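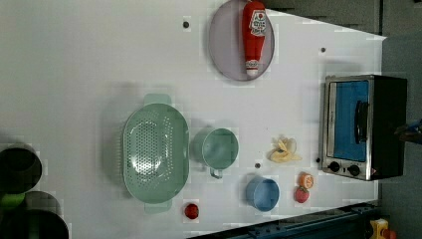 Play Kitchen Tips, or How to Get Your Table Back

A play kitchen starts out as one small gift and ends up as a second household, with more produce than yours and nobody paying the grocery bill. I have been running one at our house in Eltby for 3 years. These tips were learned on my knees, mostly while looking for fruit.

Dump it all out first. You can't sort a bin by peering into it. Put everything on one big flat surface, in a single layer, with the cups standing up and the food lying wherever it lands. A white table is best for this. You'll see a strawberry on a white table. You will not see it on my rug, which is red, and which I chose before I had children and opinions.

Sort by where a thing goes, and forget what it is. I used to keep fruit with fruit and dishes with dishes, like a museum. No child has ever respected this. Now the colander is the fruit bowl. It's wide, it has a handle at each end, and small round items stop rolling once they're in it. Banana, half orange, strawberry, all in. The banana can go on top, as it's always the one they want.

Plates make good trays. A plate with a bit of a rim will hold one big awkward item, and in our kitchen that is the ketchup.

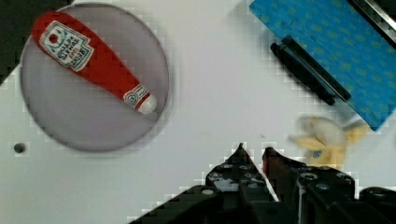

Ketchup is a problem in any kitchen, real or otherwise. It's too tall for the shelf, it falls over when stood up, and it gets served with everything, including the banana. Lay it down on its plate and let it live there. If yours is a stuffed fabric one, wash it in a pillowcase knotted at the top, cold, and let it dry on its side. Do not put it in the dryer. My sister-in-law Piret Eglītis did, and the bottle came out with a waist.

Hard plastic pieces are easier. Warm water, a squirt of dish soap, an old toothbrush for the colander holes. Give them 30 minutes in the sink and go have a coffee. Anything hollow needs a good squeeze or shake afterward, and if brown water comes out of the tomato, say goodbye to the tomato. I'm sentimental about many things but I have smelled the inside of that tomato.

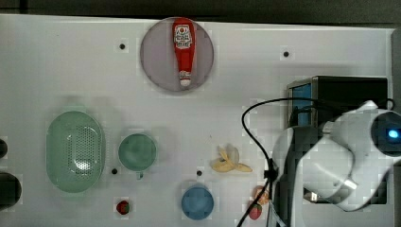

Cups are where small food goes to hide. Before you declare anything lost, look in every cup in the house, and then look in your own shoes. Once they're empty, nest the ones that nest. Cups with a handle usually won't, so hang those on a hook at child height, and never mind if the colors don't match. Blue next to green is fine. I spent an entire October evening trying to rebuild the original sets, and the next morning they had been rebuilt as a hospital.

Set a number and stick to it. Ours is 19 pieces of food. When a new one comes in, an old one leaves, and I let the kids pick which. They are ruthless. We lost a perfectly good croissant that way.

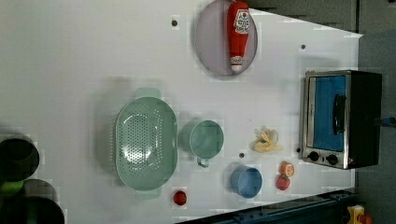 Big appliances get a fixed spot. A toaster oven takes up a good chunk of any table, so put it to one side, door facing out, and work in the space that's left. Don't store things inside it, however handy it looks. If the children's kitchen ever shares a room with an oven that really heats, keep the plastic well away and unplug the oven when you've finished with it. Damir Kos next door put a toy pear in his to "keep it tidy" and then made garlic bread.

For stickers and labels that have gone fuzzy at the corners, a dab of white glue, pressed flat under a book. Leave it alone until the next day. I know. Leave it alone anyway.

Last thing, put the colander away full. If it goes on the shelf empty, the fruit will be under the couch by supper.

Contact: use the form on the Ralton Household Pages | © Ralton Household Pages, October 10, 2025 | Back to top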